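Showing Your Work: Notes for Week 6
Studio Practice for Working Artists, taught by Cremilda Paiva

Hello again, everybody, and thank you for all the good talk last time (we ran over, I know, and I'm sorry to those of you with buses to catch!). These notes go with the session on setting up a small group show.
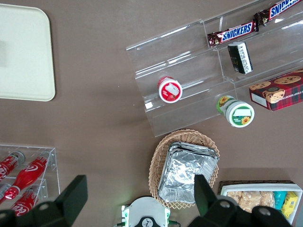
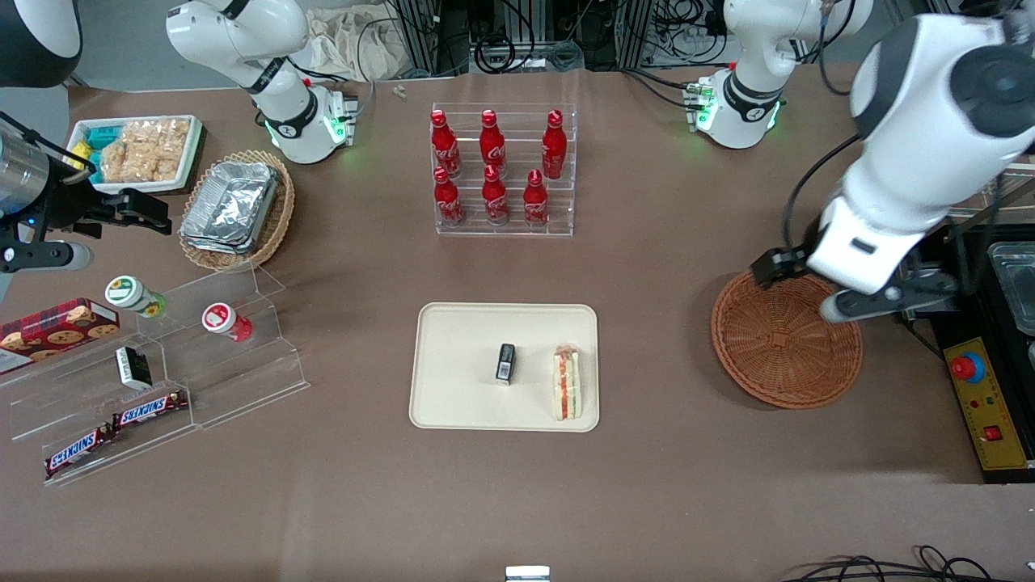 Fig. 1 and 2. Items set out on a brown tabletop.

Start with the room. Go and stand in it before you choose a single piece, and go at the time of day your opening will be held, as a wall that looks lovely at noon can be very dim by 6 p.m. Measure the walls yourself. When I shared the Stamura space with Spyros Manolakis we had 22 paintings and hung 14, and the show was better for it.

Hang to a center line of 60 inches from the floor. Some people like it a touch lower, and that's fine, but do keep it the same all the way around.

Labels: name, title, year, medium, price. Please print the price! Visitors are shy about asking, and I've watched so many of them wander off.

Your mailing list matters more than your postcard. Iman Lamrani began with 106 names, mostly cousins and old neighbors, and had 337 by her third show at Carbone.

For next time: bring a floor plan drawn to scale, plus a draft artist statement of one page at most. Read chapter 4 too, if you can manage it.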